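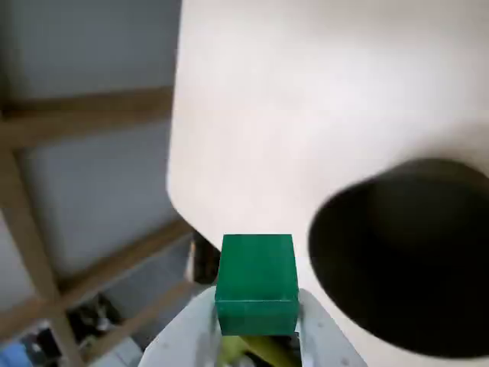 Topic: Withdrawal from the Zarnen depot - who gave the order?

Kai-wen Wu
Members are invited to comment on a point left open in the printed regimental account. The account states that the depot at Zarnen was given up in September on the written order of Colonel Kneževič, and that 200 mules and their loads were brought across the river at Stitareck before the bridge was blown. I have read the brigade war diary for the same period and can find no such order. The first mention of a move is a signal logged at 4.30 in the morning, by which hour the leading company was already on the road.
I should be grateful for references.

ridgeway_archive
The absence of an order from the diary does not show that none was written. The diary was kept at brigade, and the depot reported to the lines of communication staff until the end of the month. Please consult the staff file before drawing a conclusion. 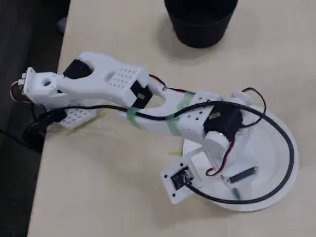

White arm and black container on a pale tabletop

Yurani Condori
I have consulted the staff file. It contains a ration return for the depot showing 285 animals, and a later one from the far bank showing 200. The printed account gives only the second figure and describes the crossing as complete. I do not consider that description sound. Eighty-five animals are missing between the two returns and the text does not mention them.

ridgeway_archive
With respect, the two returns were made by different officers and may not cover the same units. The first includes the draught animals of the field bakery, which had its own transport and used the southern track.

Yurani Condori
The bakery is listed separately, on page 2 of the same return. Its animals number 30 and are in addition to the 285.
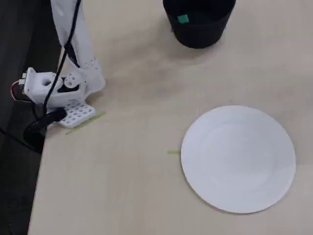 2 min read

Kai-wen Wu
I am obliged to both members. I had not seen the page concerning the bakery and would ask for the file reference if it is to hand.
On the original question, the colonel's letters, published privately by the Pranance Press, include one in which he writes that he "found the road full and thought it best to agree with it". I read this as an admission that the move began without him.

old_sapper
I must disagree. The letter was written to his brother some years afterwards and its tone is light throughout. It should not be set against an official account. The bridge party had its charges laid the previous evening, which points to a decision at a senior level.

Yurani Condori
Charges were laid on every bridge in that sector as a standing measure. The engineer instructions are quite clear on the matter.

old_sapper
Laid, yes. Detonators were not to be fitted without authority, and at Stitareck they were fitted by dusk.

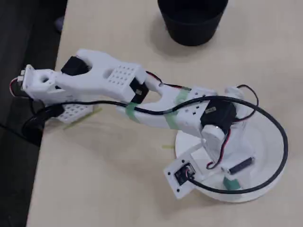
Campaign Records and Enquiries Group

ridgeway_archive
The last point is a fair one. If old_sapper will post the source for the fitting of the detonators, I will have the thread moved to the reference section. The file reference requested by Kai-wen Wu will follow once I have checked the new box numbers - the old ones no longer apply.

old_sapper
Field company diary, second volume. I will supply the page.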